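The woman who has swum outdoors through every winter since 2000 would like you to know that she hates the cold. She wears two jumpers indoors. She goes to bed with a hot water bottle in May. And yet most mornings, a little after seven, she walks down the lane from her house in Prurirthorpe, leaves her coat on the same fence post and gets into Gallow Water up to her neck.

"People think you must be a certain sort of person," she says. "Hardy. I'm not hardy in the least! I just found out that I liked how I felt at half past seven, and the only way to feel like that was to do the bit before it."

I had wanted to talk to her for ages. If you have ever been near the Gallow on a winter morning you will have heard her group before you saw them. They are loud. They sing going in, mostly hymns and theme tunes, because singing makes you breathe out, and she is very keen on breathing out. She started on her own, then with a neighbour, then with the neighbour's sister, and it grew from there in the usual village way, by people asking what on earth they were up to and being told to bring a towel.

We met in her kitchen, where the kettle was never off for more than ten minutes. She had laid out her old notebooks for me. She has written down the water temperature every time she has been in, along with the weather and whatever birds were about, and the pages are crinkled and in places quite hard to read.

"That's a grebe," she said, pointing at what I had taken for a coffee stain. "I'm no artist."

The coldest entries are the ones she is fondest of. One February they had to break a skin of ice at the edge with a garden spade, and she stayed in for under a minute and came out, she says, laughing so much she couldn't do up her buttons. She doesn't recommend it. She was quite stern with me on that point, and on several others. Get in slowly. Never dive. Get out before you want to. Never go alone, which she did herself for the first year and now thinks was daft.

"I had no idea," she says. "There wasn't anyone to ask. You'd say you were swimming in January and people would change the subject."

I asked what a beginner should wear, expecting a long list, and got a short one. A costume or an old pair of shorts. A woolly hat. Something on your feet, as the bottom at the Gallow end is all sharp little stones. She has nothing against wetsuits and owned one for years, but getting it off with numb fingers used up the whole of the nice part of the morning.

"Shorts are fine. Shorts are lovely! Half the group are in shorts that have been to Spain and back. You want something you can get out of fast and that you don't mind smelling of pond."
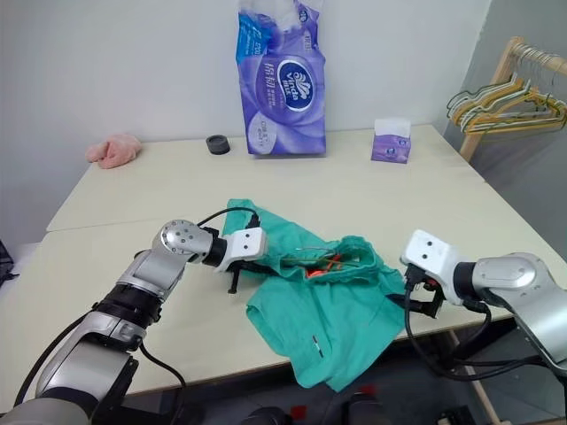
Prurirthorpe, April

By the time I went back to see her the blackthorn was out along the lane and the water had crept up to a temperature she called "practically soup". It was not soup. I went in with them this time, having run out of excuses, and I can report that the first half minute is every bit as bad as you would think, and that somewhere after it your shoulders come down and you start noticing things. The far bank. A coot shouting. The woman next to you telling the woman next to her how long to leave a ham.

I was in for four minutes and talked about it for the rest of the week.

Afterwards we sat on the bank and she told me about the path, which is the thing she is proudest of, more than the swimming. For years the only way down to the water was over a stile and across a field that turned to porridge from October onwards. Anyone with a bad hip was out of luck. So the swimmers got together with the anglers, who had always been a bit wary of them, and asked the farm at Ansah whether they could lay a proper track along the edge.

"We thought they'd say no. They said yes before we'd finished the sentence, and then they lent us a trailer."

The track is 154 metres long. She knows this as she walked it with a measuring wheel, twice, after an argument. It took them one summer of evenings. The anglers turned out to be very good at edging, and the swimmers turned out to be very good at cake, and by September you could push a wheelchair from the lane to the water's edge. One of the older men, who had fished there as a boy and hadn't been able to reach the bank for years, was the first one down it. She went a bit quiet telling me that and then got up to pour more tea.

The anglers and swimmers now share the water by the clock. Swimmers have it until nine, anglers after that, and on the longest day everybody has it all day and there is a barbecue.

I wanted to know how many people come now. She doesn't keep a register, but there is a message list for icy mornings and lost socks, and at last look it had 105 names on it. They don't all turn up at once, thank goodness — the fence wouldn't hold the coats. In winter it is mostly the same faces. In August she hardly recognises anybody, and she loves that too. Teenagers come over on bikes from Prastton and bomb off the jetty at the deep end, and she has been known to give marks.

"There's a type of winter swimmer who gets sniffy about summer swimmers," she says. "I can't be doing with it. It's water. Get in when you like."

She is less relaxed about the state of it. The group sends off samples through the warmer months, and there have been two summers when they had to stay out for weeks on account of algae. She took those hard. She learned a lot in the process about ditches, fertiliser and reeds, and will tell you all of it if you have an afternoon. I did have an afternoon, and it was fascinating. I now know that a reed bed can do a surprising amount of cleaning if you leave it alone, and that leaving it alone is the part people find difficult. They planted theirs where the stream comes in. It looked like a row of sticks to begin with and now has warblers in it.

"First year we heard one I stood there in my towel till my feet went blue. The others had all gone home. I thought, well, he's picked us."

What about the claims made for cold water — better sleep, better moods, fewer colds? She pulled a face. She gets as many colds as anybody. She does sleep well, but she also walks down a hill and up again every morning, and she thinks the hill ought to get some of the thanks. As for moods, she will only speak for herself. There was a bad year, a while back, when she didn't want to see anyone or go anywhere, and the one appointment she kept was the seven o'clock one. People didn't ask her anything. They just budged up on the bank and handed her the flask.

"I don't know if that was the water or the flask," she says. "I'd not want to do without either."

She has had to slow down lately. Her knee isn't what it was, and she now goes in by the sloping end, holding on to a rope the anglers put up. She swims out to the first buoy where she used to go round all of them. I asked if she minded.

"I minded for a month. Then I noticed you get the sun sooner at the first buoy."

Before I left she gave me a spare hat, orange and green with an enormous bobble, from a bag of them she keeps by the back door for new people. She knits them in front of the telly. I said I would bring it back next time and she told me not to be silly, they never come back, that was what they were for.

New swimmers are welcome at the Gallow end any morning. Meet at the gate at ten to seven, bring a hot drink and something warm for afterwards, and please park on the lane side so the tractor can get by.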